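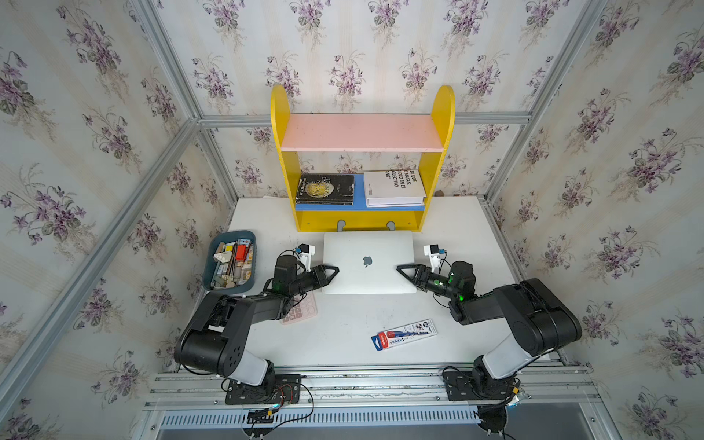 February 22, 2023

The email said my laptop was "no longer eligible for feature support," and would I like to see what Drallero had for me this year. I would not. The machine is six years old. It turns on. It plays video, it holds my tax returns, and the only thing wrong with it is that the company that sold it to me would like to sell me another one.

I have been reading up on the trade-in programs anyway, mostly to find out how annoyed I should be. Drallero's goes like this. You type in your serial number, you answer a few questions about dents, and you get an estimate. Mine was $200. Then you mail the thing off in a padded box, and a week or two later somebody you will never speak to decides what it's worth. My sister Saoirse did this in October. Her estimate was $200 too, and the final figure was $35, on account of "surface wear consistent with use." I'd like to see a laptop with surface wear consistent with something else.

She could have refused the offer. The terms say so. But refusing meant paying the return shipping, which was $24, and by then she had already bought the new one. So she took the $35, as store credit.

The part I really don't buy is the green part. Every page of the program has a leaf on it. I wrote to ask what percentage of trade-ins get resold, what percentage get stripped for parts, and what percentage get shredded. The answer I got back was three paragraphs about a journey. I wrote again and got the same three paragraphs with a different name at the bottom.

Maybe the numbers are great. If they were great I think they'd be on the page next to the leaf.

Finbarr Fahy, who fixed computers over the hardware store until his rent went up, put a new battery in mine last year at his kitchen table. It took him less time than it took me to find parking. He says the batteries and the hinges go first, and on most of the Heler models he sees you can still get at both with an ordinary screwdriver. On the newer Drelano ones the battery is glued down. He showed me one. I asked what the glue was for and he said "thin," and went back to his tea.

I know the other side of this. Teresa Lynch commented on my last post that old machines stop getting security updates and that I'm going to get my bank account emptied. Fair enough, and I did check. Mine still gets security updates. It's "feature support" that ended, and as far as I can work out the features are a new way of arranging the windows and an assistant that wants to finish my sentences. When the security updates stop I'll have to think again. I may put something else on it, which Finbarr says is easy and which I suspect is easy for Finbarr.

Meanwhile the emails keep coming. The latest had a countdown clock in it. I let it run to zero to see what would happen, and the next morning there was a new email with a new clock.

If anybody has done one of these trade-ins and got the full estimate, please leave a comment, and tell me which company. I've asked at work and I've asked the neighbors and so far I have Saoirse's $35.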